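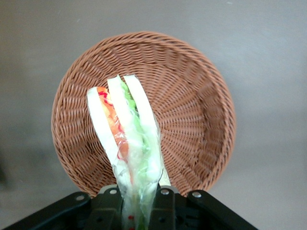 Wilson Arango wants to know whether the new negotiation evenings in Dovbridge are worth giving up your free time for, or whether it's going to be another slide show with a workbook at the end. He wrote in after I mentioned the course in passing last month, and I promised him I'd find out. So I went over to Mandirville, where the same trainer has been running it since spring, and sat in on a full session.

Short version for Wilson: no slides. I did get a workbook, but it's 16 pages and half of them are blank for notes.

The course is called Flalledeck (I asked, it's just a name they liked) and it's taught by Elżbieta Marciniak, who spent years buying packaging for a grocery supplier before she started teaching other people how to haggle. She's adding Dovbridge in October, in the upstairs room at the Tsai building on the river side. There are 15 places and the course runs over six evenings, with doors at 6:30 p.m. and a start that she swears is prompt. It was prompt when I went — I came in two minutes after and had to climb over everyone's bags.

What do you do for a whole evening? Mostly you talk to strangers about money, which I found terrifying for the first half hour and then weirdly fun. You get paired up, you each get a card with your side of a deal on it, and off you go. My partner was Ming-te Yang, and we were supposed to be settling the rent on a warehouse. I gave away three months free before he'd even asked for anything! Elżbieta had been standing behind me the whole time. She wanted to know what I'd gotten for it, and I had to say nothing, and she wrote that on the board with my name next to it.

After that we went back over the deal with the cards face up. I'd had plenty of room, and Ming-te's card said he needed a signature by the end of the week, so he was in worse shape than I was. I never asked him about his timing. I think I'll remember that one for a while.

The second half was about presenting an offer to a group, and I have to say it dragged a little. Each of us stood up and did two minutes, then got comments, and with a full room that's a lot of sitting. Hoi-yan Kwok, who was on her fourth evening, told me the later sessions move faster and that the one on dealing with an angry supplier is the best of the bunch. She manages a team at a print shop and says she's already used the opening questions on a paper order. I didn't ask how much she saved and now I wish I had.

A couple of practical things, mostly for people coming from out of town. Parking behind the Tsai building is free after 6 p.m., but the gate on the river side is locked, so go in from the street. There's a break around 15 minutes long in the middle. You can't join partway through, but if you miss an evening in Dovbridge you can make it up in Mandirville at no extra charge, as long as you let them know by noon.

Companies can send people as well, though Elżbieta is limiting it to two from any one workplace. She had a group of five from the same office once and they only negotiated with each other.

Po-yen Lau is handling the sign-ups and tells me the list is open now. Fees are paid at the first session, and there's a lower rate if you're between jobs — you have to ask for it, it isn't on the form. Wilson, I put my own name down before I left, so if you end up across the table from me, please go easy on the rent.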